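OK, I promised a thread on our house rules for teleop and data collection at the bench, so let's go. These are the ones we've settled on at Wakach after a lot of arguing (friendly arguing, mostly). Steal whatever you like!

1/ Write the stop rule before the task. Ours is one line taped next to the monitor: anybody can call stop, the operator lets go, questions come later. We used to let the operator decide if a stop was "worth it" and that was a bad idea. I was the operator. I thought none of them were worth it.

2/ Hands stay out while the arms are live. Yes, even to flip a part over. Yes, even if you're quick. Pause, wait for the second person to say "paused" out loud, then reach in. It adds a few seconds and I've stopped noticing them.

3/ Speed caps belong in the config, and the config belongs in version control. We had 213 episodes on the Titura task where the cap was set by hand in a terminal and I still couldn't tell you what it was for half of them. All of those got tagged "unknown speed" and that tag hurts me every time I see it.

4/ A bad episode is still an episode. Mark it failed, pick a reason off the list, keep it. Ravinder Fortin went through our December batch and found people had been quietly deleting drops. Out of 493 attempts we only had notes on 80 failures, and anyone who's watched me work a gripper knows there were more than that 😅

5/ The reason list has to be short. Ours had grown to 49 entries (!!) including "slipped," "slid" and "slippage." We're down to eight now and people use them.

6/ Pin down your soft stuff. Cloth, film, paper, whatever. If it can creep toward a finger, it will, and then you're debugging fabric for an hour. Check the clips at the start of every block, and again after anyone bumps the platform – looking at them from across the room doesn't count.

7/ Small bits get their own rule. Stickers, screws, washers: know what's on the surface before you go live and clear out whatever the task doesn't need. I got pushback on this from the Dimitriou folks, who like a messy bench for variety. Fine with me, as long as the mess is in the task sheet.

8/ Containers get inspected too. Cardboard wears out, and a box with a chewed-up rim is a different grasp from a new one. We don't ban old boxes. We do write "worn" on the sheet and take a picture so whoever trains on it later can see what they've got.
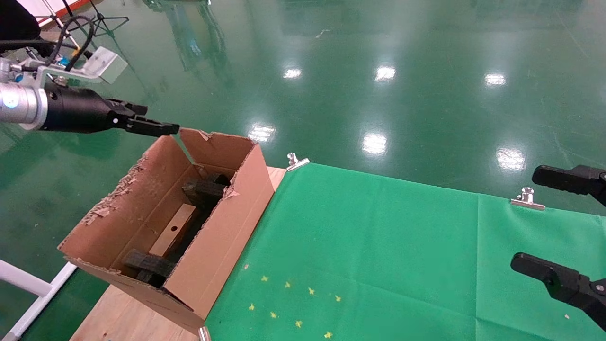

Worn box, clipped cloth, stars on the green. This one gets "worn" on the sheet.

9/ Cables. Before each block, somebody runs the wrists through their full range by hand-guiding and watches the cables the whole way. Watches them, I mean, no phone. We borrowed this from the Keka checklist and it's the one I'd keep if I had to throw out the rest.

10/ Swap operators before they ask. Tired people get sloppy on rule 2 first, and they're the last to know it. We do a timer now. I hate the timer. The timer stays.

Still fighting about whether rule 4 should cover runs where the operator sneezed. Ravinder says yes, I say come on. Vote is Friday, send me your arguments!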